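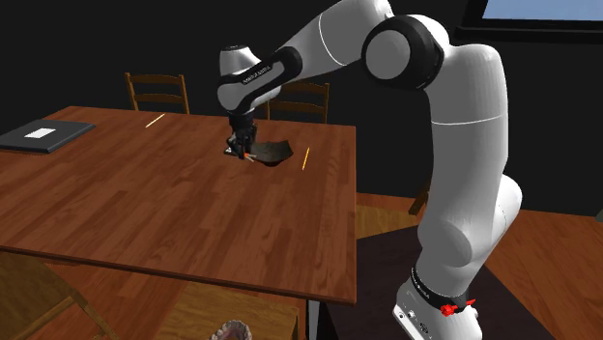
Figure 3. The simulated dining table task with the white arm and the two-finger parallel gripper, fingers slightly open at the rim of the brown bowl.

4.2 Comparing the two grippers in simulation

We wanted the gripper comparison to be as dull as we could make it: same arm, same table, same bowl, same controller, and only the hand swapped over. Figure 3 has the setup for the rim grasp with the plain parallel gripper, which we call Mutent in the tables. The other hand is Lamero, a three-finger design with a softer contact model and a wider spread. Both were mounted on the same wrist flange in the simulator, and I spent longer than I'd like to admit getting the tool offsets to agree (my first set of Lamero results was thrown away for exactly this reason, and if you pull a version of our code older than 29th June you will get the wrong offsets too).

Each gripper got 2000 attempts, split evenly between the top approach and the tilted approach described in Section 3. Between attempts the bowl was nudged to a new spot within 12 cm of its starting point and turned by a random angle. An attempt was stopped after 60 seconds of simulated time. We called it a success if the bowl was lifted clear of the wood and stayed in the hand for 5 seconds, and that was that – no partial marks for a bowl that was dragged, tipped or pinched and then dropped.

I'll start with the rim, as most of the interesting failures happened there. The bowl flares outward and its rim is a bit uneven, so where you pinch it matters a great deal. Mutent likes to come straight down with one finger inside and one outside. When the rim happened to be low on that side, the fingers closed happily and the lift was clean. When it was high, the inner finger tended to land on top of the rim and push the whole bowl away across the table, and the controller then went chasing after it. We saw this with both approaches, though the tilted one suffered less.

Lamero hardly ever pushed the bowl away, but it had its own bad habit. With three fingers it needs more room, and the tilted approach brought the outer finger very close to the tabletop. Our planner keeps a safety margin above the wood, and a good share of the Lamero failures were simply the planner refusing to go down far enough. You could fairly say that's a planner problem and I wouldn't argue! We tried shrinking the margin and it helped, but then the finger began scraping the table, so we left the margin where it was for both hands and report the numbers with it in place.

The yellow sticks turned out to be more useful than I'd expected. We put them in as clutter, mostly to give the segmentation something to get wrong, and then got curious and ran a smaller side test where the target was a stick and the bowl was the clutter. Mutent was far better at this. Two flat fingers and a thin stick lying on wood is about as friendly a pairing as you could ask for, provided the fingers line up across the stick. Lamero could do it, but it often rolled the stick a little before catching it, and we don't fully trust the rolling friction in our simulator, so please read that part of Table 4 with some care.

The choice of controller made less difference than the choice of hand. We ran everything with the Schwerdtfeger impedance controller and then again with the position controller that ships with Fleleck, our simulation package. Impedance control was kinder when a finger touched the rim early, as the arm gave way a little before the bowl began to slide. With position control the same touch usually meant a shove. For grasps that were well lined up to begin with, I couldn't tell the two apart by watching the replays, and the lift times don't separate them either.

Two things I would do differently. The first is the friction between bowl and table, which we set once in March and never varied. A more slippery table would punish Mutent's pushing much harder, and a grippier one might hide it altogether. The second is the chairs. They are part of the collision model, and for the tilted approach they rule out some arm poses near the back of the table – only a few, but they aren't shared equally between the hands, given that Lamero is the bulkier of the two. A run with the chairs switched off would have been easy to do, and we have added it to the list for the hardware study.

Table 4 gives the success rates by hand, approach and controller. The per-attempt logs, with the reason for each stop, are in the supplementary files.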